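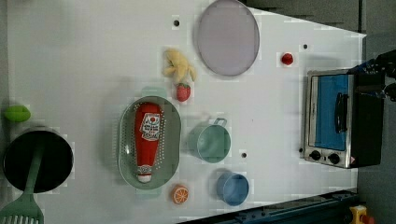
Fig. 11 - Kitchen table layout, seen from overhead, toaster oven to the right.

11. Running the kitchen table at an open day

This section covers the visitor demonstration only. For ordinary sessions at Lirport, go back to section four, where people are assumed to have read the manual.

Before the doors open

1. Switch on the arm and let it finish its start-up routine. It will not be hurried, and visitors should not be let in to watch it try.
2. Put out the plate, the toy fruit and the cups. Leave clear space between them. A crowded table looks generous and goes badly.
3. Place the toaster oven with its door facing the middle of the table. Do not plug it in.
4. Check that the emergency stop is within the operator's reach. A coat hung over it does not count as within reach.
5. Run one full pick with no audience.

Note: The log sheet from the September open day at Varlow shows 3,685 picks, rehearsals included. Use a fresh sheet. There is no prize for beating it.
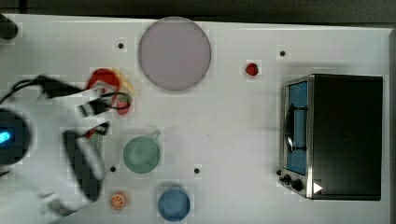
Sakalauskas

During the demonstration

6. Ask visitors to stand behind the tape. Ask again when the arm moves, as this is when they step forward.
7. Name the object before the gripper goes for it. Naming it afterwards is safer for your reputation but impresses only the very young.
8. Let the arm finish each move before you talk over it. If it stops part of the way, count to ten in silence, then press Resume once.
9. If a piece is dropped, leave it until the arm is parked. Small children will offer to fetch it. Decline politely, and early.

CAUTION: Never hand an object to the gripper. It has no manners and will not wait for your fingers.

CAUTION: Keep the cable clear of feet and chair legs. Check it again after the lunch break - chairs travel.

10. Swap operators every hour. By the second hour most people have begun apologising to the arm.
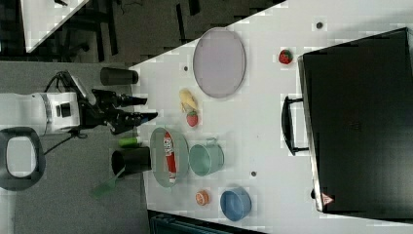
Hilletti would rather we dropped step 9 altogether: at their own open day the drops got more questions than the clean picks, and the operator who parked the arm and explained what had gone wrong kept the crowd longest. We have left the step in, but the point about explaining is a fair one. Do so, in two sentences at most.

Closing down

11. Park the arm and switch it off at the wall.
12. Put the toy food back in its box and look under the table for the rest of it.
13. Hand the log sheet to the front desk, along with any leaflets left over. We print 4,000 and usually bring 1,000 home, so please press one on anybody who looks undecided.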